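How Does a Library Know Where Every Book Lives?

Have you ever walked into your school library, asked for a book about sharks, and watched the librarian march straight to the right shelf? It looks like magic! But there is a system behind it, and once you know how it works you can do it too.

Look at the bottom of a library book's spine, the part that faces out when the book is on the shelf. See the little sticker? The numbers and letters on it are called the call number. A call number is a lot like a street address, only for a book.

Many school libraries use a plan called the Dewey Decimal System. It splits all the fact books into ten big groups, and each group gets a hundred numbers. The 500s are for science and nature, so that's where your sharks are swimming. The 700s are for art, music, and sports. The 900s are for history and travel. If your book says 600, you've landed right at the front door of the group for inventions, medicine, machines, and cooking (yes, cookbooks and rockets are neighbors!). 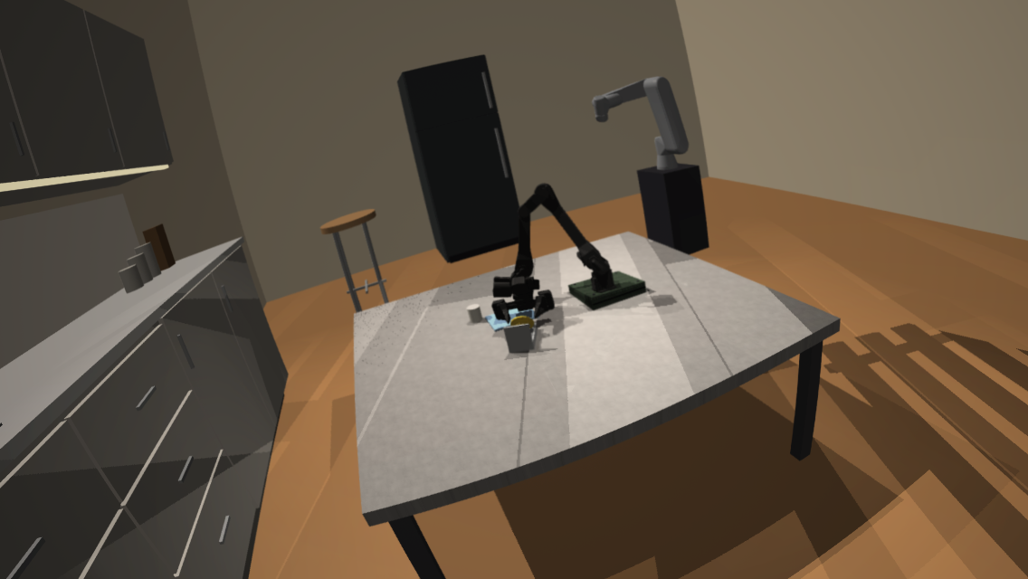 Page last changed: March, by Riku Yokoyama, Husville School Library

Now let's zoom in. Say the sticker says 704. First find the 700s, then walk along the shelf past 701, 702, and 703. Sometimes there is a dot and more numbers after it, like 636.7, which is the spot for dogs. Cats are at 636.8, right next door, and so far they are getting along fine.

Under the number you will usually see some letters. Those come from the author's last name. If two dog books both say 636.7, the one marked ADA goes before the one marked LIA. It's just ABC order!

What about stories? Most made-up stories have their own shelves, and you don't need a number at all. Look for FIC or F on the sticker, and then the author's letters.

Libraries didn't always do it this way. Long ago, plenty of them gave each book a fixed place on one shelf. Imagine a library in 1868 getting a big box of new books about birds, with the bird shelf already full. The new ones might end up across the room!

Try it yourself

Pick something you love, like volcanoes or soccer or drawing. Look it up in the library catalog on the computer and copy down the call number. Then go find it! When you get there, peek at the books on both sides too. They will be about nearly the same thing, and that's how I found my favorite book on knots.

Can't find it? Ask at the desk. We love a book hunt!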